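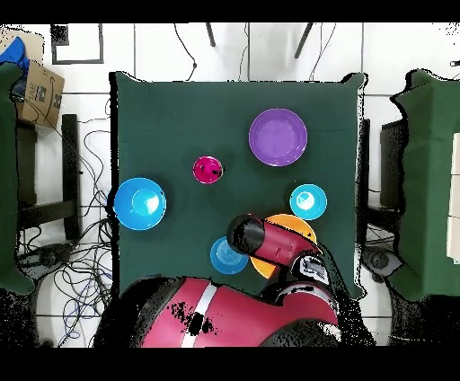 En Vemdale probaron lo mismo con la cámara fija y les fallaba siempre el borde de los cuencos, según cuentan en el foro de Indora; preguntan si sumar la vista desde la cabeza lo arregla. ¡Pues ayuda muchísimo! Vamos a montarlo paso a paso.

1. Calibra las 2 cámaras con el mismo patrón y guarda las matrices juntas. Si mueves un trípode, repite - no vale retocar a mano.

2. Cubre la mesa con una tela mate. Nosotros usamos verde oscuro y la segmentación lo agradece una barbaridad.

3. Graba las demostraciones cambiando la colocación entre una y otra. Con nuestro conjunto, Wukari, llegamos a 1337 episodios,

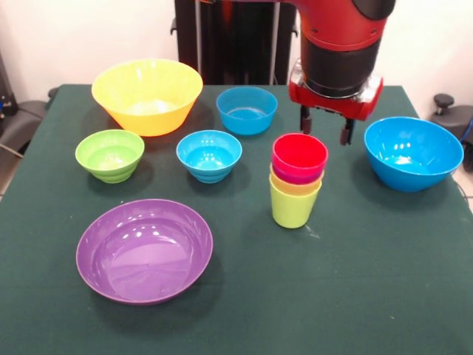 aunque con casi nueve de cada diez plazas del disco ocupadas por vídeo conviene comprimir antes de entrenar.

4. Entrena primero el agarre por el borde y deja los vasos apilados para después. El plástico brillante engaña a la profundidad, así que enmascara los reflejos.

5. Evalúa con siete disposiciones nuevas y anota cada fallo. ¡Es la parte más divertida! 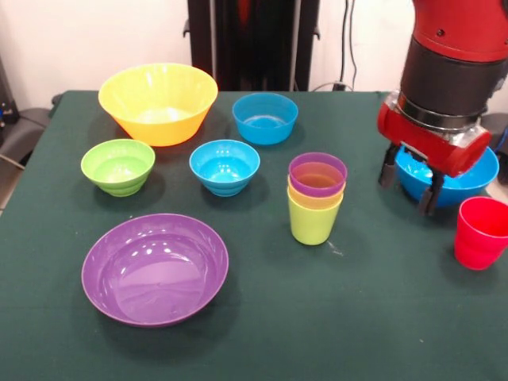
Pinza junto al borde de un cuenco azul, vista fija.

Si la pinza baja torcida, revisa el paso 1 antes de tocar la red.

Contacto: Laboratorio Indora, Toledo | © 2018 | Volver arriba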